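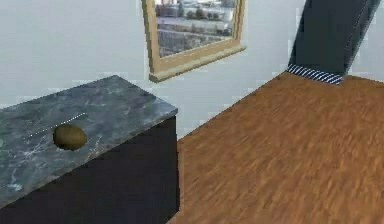
How do you seal a marble worktop without leaving it patchy?

Thin coats, small sections, and wipe off every bit of extra before it dries. Patches are nearly always sealer left sitting on top.

Right, the long version. I've done ours twice now, plus Rok Kolev's mum's, and the first go was a mess. Notes so I don't have to keep typing this out in emails.

## What you need

- Impregnating sealer, the kind that soaks in. I use Cistico, the 700 ml bottle. Far too much for one kitchen but it keeps.
- pH neutral stone cleaner
- White cotton cloths, more than you think. Old T-shirts fine if they don't shed
- Gloves
- Masking tape and an old sheet for the floor and cupboard fronts

No vinegar, no lemon, no bathroom spray. Acid eats marble and leaves dull marks, and sealer won't fix those.

## Check if it needs doing

Teaspoon of water on the stone, somewhere near the sink. Leave it 10 minutes. Wipe.

Dark patch underneath? It's drinking it in, so seal. No change? Leave it alone, try again in a few months. Do the test in two or three spots, the bit by the hob is usually worse then the rest.

## Clean and dry

1. Clear everything off. Toaster, fruit, the lot.
2. Wash with the stone cleaner, rinse with plain water, rinse again.
3. Dry with a cloth.
4. Leave overnight. Really do. I skipped this the first time and got cloudy bits along the back that took a whole Saturday-type effort to shift.

Greasy marks need a poultice first. Bicarb and water, thick like yoghurt, cling film over, leave a day. Scrape off with something plastic.

## Sealing

Windows open. Tape the edges where stone meets paint or wood.

1. Try it on a hidden bit first. Some sealers darken the stone, and dark green or black shows it more.
2. Pour a little on a cloth, not straight on the worktop.
3. Work in a patch the size of a tea tray. Small circles, then one pass along the length.
4. Wait however long the bottle says. Mine's short. Set a timer.
5. Wipe off with a clean dry cloth, then buff with *another* clean dry cloth.
6. Next patch, overlap slightly.

Don't forget the front edge and round the tap holes. Water gets in there before anywhere else.

Second coat if the water test still goes dark. Same again, same waiting time between coats as it says on the label.

## If you've got streaks

Dampen a cloth with a bit more sealer, rub the streak, wipe straight off. Sounds daft but the fresh stuff loosens the old. Still there? White nylon pad, very gentle. Never the green scourers.

## After

Keep it dry for a day, longer if you can stand eating on your knees. Then normal use, but wipe up wine, coffee, tomato and anything citrus quickly. Sealer buys you time with stains, it does nothing for etching. Chopping boards always.

Zulema Acuña asked about polished vs honed: honed takes more product, usually two coats. Polished often wants only one.

Cloths go outside flat to dry before binning, dont scrunch them up in a bag.

I put a May reminder in the calender to redo the water test.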